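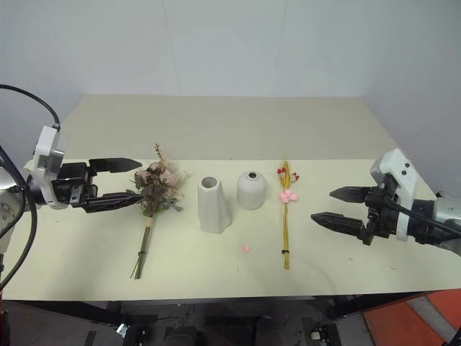 Clearing loose bits between runs – rule or habit?

Rizwan Seneviratne
27 September 2023
We run two-arm flower and vase tasks. Our reset sheet says to clear petals before each run, but some people skip it. Is there a written standard for this?

Drinell
Not that I know of. Write your own rule and stick to it. Ours is one line: anything not on the object list comes off the table, and if it drops mid-run you log it and leave it. Hands stay out until both arms are stopped.
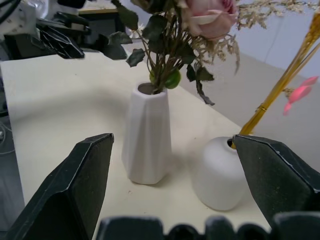

Stems in both vases, seen from the wrist camera

Shehu
we just wipe the table at lunch, never had a problem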